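Eden Gripper Club Opens Its Doors for a June Table Day
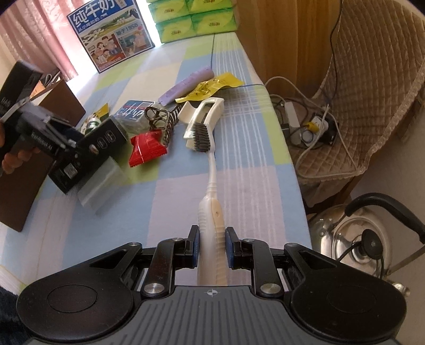 Press Bulletin, Vol. 2, No. 4

EDEN - Hi, everybody! I'm Valquíria Tavares, I run the after-school robotics club at Stetgate, and this is my press release, so please forgive me if it sounds more like a letter. We are having an open afternoon in June and I would love for you to come, whether you write for a paper, have a kid who takes apart the remote control, or just live up the street and wonder why our lights are on so late.

The club has been working all spring on hand-held grippers. You hold one in each hand, you squeeze, and the fingers close on whatever you've picked out. A camera on the tool records what the fingers are doing, and those recordings are what our students use to teach an arm to do the same job later on. It's slow, fiddly work and I have come to love it. The first evening I tried it I spent a whole cup of tea's worth of time on one sock.

Our project for the year is called Gorach (a student's name for it, picked by a vote I did not win). The task is tidying a crowded table. I wanted ordinary stuff, the kind of clutter everyone has at home, so a toothbrush goes in and out of a white plastic holder, and near it there may be a candy wrapper, a box of playing cards, a milk carton, a few packs of tissues. The toothbrush has turned into the club favorite. The handle is the hard part, narrow at the neck and ribbed lower down, and the blue pads have to meet it squarely or you get a recording that's no use to anyone. Students argue about the correct angle the way other people argue about parking.

So far we have 1,294 recordings saved, and 384 of those are toothbrush runs. We threw out plenty before we got there! My rule is that whoever made the recording has to watch it all the way through before it gets saved, and then a second student has to agree that it's good. There was some grumbling about this in the beginning. There is still some grumbling.

What can you expect if you come by? We'll have four tables going, two people to a table, and visitors get a turn with the grippers once a student has shown them how. You don't need to know any programming. You do need to be patient with your left hand, or your right if you're a lefty, and I say that as someone who still drops things. Younger kids are welcome with a grown-up. Doors open at 3:30 p.m. and we'll keep going until 6, with a short talk from the students at 4:30 on how they sort their recordings and what they'd change next year (I've heard the rehearsal, and it's good, though they are pretty blunt about my filing system).

We're also using the afternoon to announce that Gorach will be our entry in the Lacerda Cup this fall. It's our first time entering as a full team, and we are all nervous and very excited. The tidying round gives each team a table they haven't seen before, so between now and then we need new things to practice on. If you have small household items you can spare - combs, jar lids, empty tubes, old pens, packets of almost anything - please bring a bag along. Clean, please, and nothing sharp.

Reporters and photographers are welcome the whole time, and you don't have to sign up ahead. Students whose families have agreed to interviews will be wearing a green sticker. If you'd like to film at one of the tables, find me first and I'll set you up with a pair who don't mind being watched.

New members can join that same afternoon. We take students from ninth grade up, there's no fee, and we meet twice a week during the school year. Ask for me at the Stetgate front desk in Eden and they'll point you down the hall.

Press contact: Valquíria Tavares, Stetgate Robotics Club, Eden

###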